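# Sharing your password manager at home: what changed in May

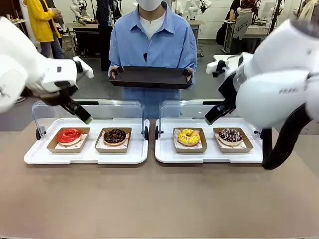 Michalík

Many readers wrote to us after the last newsletter and asked the same thing: how can a family use one password manager without everybody seeing everything? I have used Jevex at home for 17 months, on two laptops and three phones, so I will write how I set it up and what is different after the May update.

First, the old way. Before May you had one vault, and you could invite other people into it. If my mother was invited, she saw the code for the heating and also my bank login. Some people solved this by opening a second account, but then you must sign out and sign in again all the time, and on the phone this is very tiring.

Now there are folders with their own members. You open the vault, choose "New shared folder", give it a name and add the people by e-mail. They must accept the invitation in 7 days, otherwise it disappears and you have to send it again. Mine went to the spam folder of two family members, so please tell your people to look there.

I keep three folders. One is for the house (router, heating, the electricity company). One is for films and music. The last one is only for me and it is not shared. I recommend moving your entries slowly, a few each evening. When you move an entry into a shared folder, all the members receive it at the next sync, and if you move the wrong one it is better to change that password.

A word about old devices. The new version does not start on my oldest laptop, which has a system from many years ago. There the browser extension still works, but it only reads the passwords and cannot save new ones. The help page of Jevex says this too, but it is written at the very bottom and I found it late.

Several readers asked if they can bring their passwords from Dister. Yes, you can. In Dister, export to a CSV file, then import this file in Jevex under "Tools". My file had 31 entries and 6 of them arrived without the user name, so I typed these by hand. Notes were imported well. After the import, delete the CSV file and also empty the bin, as everything inside is plain text and anybody who opens the file can read it.

The price for a family did not change. You can try the shared folders on the free plan, but only with one other person.

Readers in Warstead can bring a laptop to the library computer evening in the usual room, and I will help with the import. Please know your main password before you come. I cannot recover it for you, and Jevex cannot either.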